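Mouse returns go to the arm at Orkport depot, sorters move up the line

ORKPORT - The returns depot on Ellano Street has handed its computer mouse sorting to a robot arm, and the four people who used to do the job by hand have new work upstairs. Mostly upstairs. One is still on the bench.

The depot, run by Skatell, takes back office gear from leasing customers. Keyboards, mice, headsets, docks. Until this summer every mouse was picked out of a tote, turned over, wiped and put in one of the grading trays by a person standing at a bench. Shifts ran four hours at a stretch with one break.

Now the arm does the picking and the placing. People do the grading calls it can't make, plus the cleaning, plus the paperwork.

"My wrists are better, I'll say that much," said Yaqin Cheng, who sorted mice for two years and now checks the arm's rejects. "But I used to talk all day. Now I talk to Chaiwat and that's it."

Chaiwat Thongdee looks after the arm on the early shift. He started on the loading dock and got 30 hours of training, paid, before the changeover in June. He restarts it when it stalls, swaps the finger pads and keeps a notebook of what it drops. Trackballs, mainly. Anything with a cord still wrapped round it.

Site manager Herman Khoo said no jobs were cut and none will be before the contract review in September. After that he would not say. Pay for the new posts went up one grade, but the late-shift allowance is gone becuase there is no late sorting shift any more. For some that comes out about even. For Cheng it was a small loss, she said, and she has raised it with the union.

Emília Jelínek, the shop steward, wants the allowance question settled first and the talk about a second arm after. "They asked us where the bench should go. Good. They didn't ask us about hours," she said. Her members also want a say in how fast the thing is set. It was turned up twice in July without notice and the people feeding it had to keep pace. Khoo said that was a mistake and speed changes now get posted on the board the day before.

The cell itself came from Thammasiri, the integrator, which also did the install. Their engineer, Yao-tsung Wei, was on site for the first weeks and still comes in when the gripper needs adjusting.

Wei said a mouse is harder than it looks. Round sides, smooth shell, not much to hold. The fingers pinch it toward the back end and too little squeeze lets it slide, too much and you hear it creak.

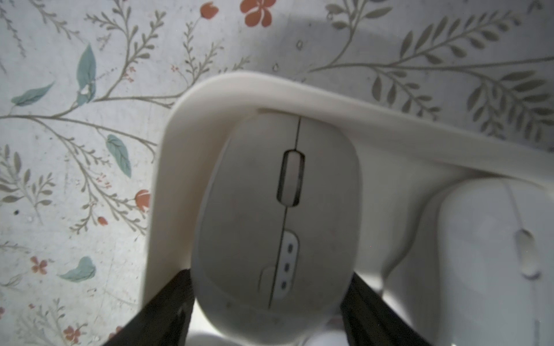 Mice lying close together gave the most trouble early on, he said, with the arm going in for one and nudging its neighbor. Staff now spread them out by hand first. That is a job in itself, and it wasn't in the plan. Cheng does it most mornings before starting on rejects.

The tote limit has changed as well, 40 to a tote and no more, so the spreading doesn't back up. Dock crews dont love it, it means more trips.

Keyboards stay with people for now. Khoo said the depot looked at it and the sizes vary too much, and the keycaps come off.

Jelínek's members meet Sunday at 10 a.m. in the canteen, with the allowance and speed settings both on the agenda. Night dock staff can send questions in through their rep.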